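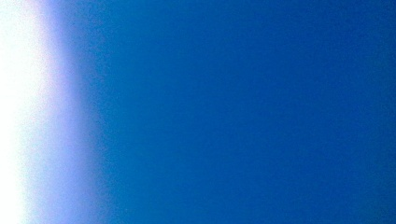 Figure 11.1 White light at the left, blue across the rest.

Chapter 11: When the Work Changes Hands

Mieke Stevens and Burgi Oberholzer
Revised November

The packing hall at Tonder ships around 3000 boxes on a busy shift. Until the firm put in its first 2 robot arms, every box was filled, closed and stacked by hand. The arms took over the stacking. Filling stayed with the packers, who handle 87 different products, many of them soft or oddly shaped.

Managers expected the change to be mostly about speed. The packers talked about other things. Their backs hurt less at the end of a shift. They also had fewer chances to talk, as the stacking area had been the place where two people worked side by side. Some were trained to restart the arms after a stop - a task that came with more responsibility and, at first, no more pay.

In this chapter we look at how jobs are split between people and machines, and who decides on the split. We begin with the tasks themselves and leave wages and job losses to Chapter 12. Key terms are task, role, handover and downtime. Before reading on, write down the tasks in a job you know well and mark the ones you would give to a machine.

Related chapters
Shift Work at the Getstead Bakery
Leitner: A Warehouse Before and After
Training and Pay at Ikstead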